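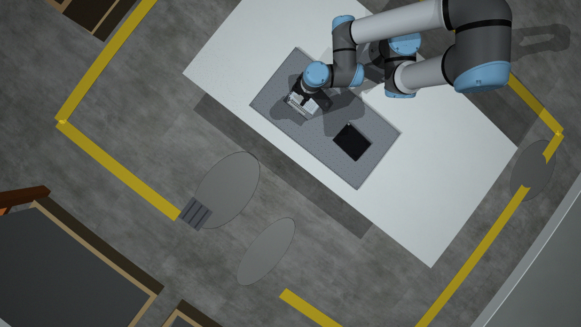

A white table over a mottled gray concrete-look floor.

Kinnunen Floor Stain and Sealer Kit, gray: review

I bought the two-part Kinnunen kit to cover up a garage floor in Sutville that had 19 years of oil and paint on it. The plan was to turn the garage into a workroom, and I wanted the blotchy gray look you get in shops and small restaurants without paying a crew to grind and polish the slab. The kit was $233 with shipping. The lowest quote I got from a contractor was $700, and that left out moving the freezer.

What comes in the box: one jug of cleaner, one jug of gray stain, a small bottle of brown tint, two cans of sealer, a roller cover and a folded instruction sheet. There is no roller frame and no tray. The brown tint is optional. You dab it on with a rag while the gray is still damp.

Cleaning took longer than the stain and the sealer put together. The sheet says one pass with the cleaner. I did three, and there is still a spot by the side door where the stain went on thin. If your slab has ever had a car parked on it, buy a second jug of degreaser before you start. Ekach makes one that I used for the last pass and it worked better than what came in the kit.

The stain is thin and goes on fast. It looks terrible for the first hour, almost blue, and I came close to mopping it up. By evening it had settled to a medium gray. I put the brown on in patches the size of a dinner plate and blurred the edges with a wet sponge. My first few are too round. The ones I did later, near the back wall, look much more like real concrete.

The sealer is the weak part of the kit. Two cans are supposed to cover a single garage with two coats, and I ran out with a strip left to do along the door. A third can was $67, more than I expected for something the box says you won't need. It also smells strongly for two days. Keep the door to the house shut.

My neighbor Nanna Vigfúsdóttir used the Carnen kit on her basement in July, so I went over to compare. Hers is an epoxy with flakes. It is thicker and hides cracks that mine shows, and it costs a good deal more. It is also shinier than I would want to work on. She says it gets slippery by the washer, so she put a mat down.

After four months mine has held up well. Chair casters have left no marks. A dropped chisel took out a chip that I touched up with leftover stain and a dab of sealer — you can find it if you know where to look. Dust doesn't show, though small screws vanish against the blotches, and I now keep a magnet on a stick by the bench.

Four stars out of five. I took one off for the sealer. I would buy it again for a garage or a shed, but for a basement that gets damp I would spend the extra on the Carnen.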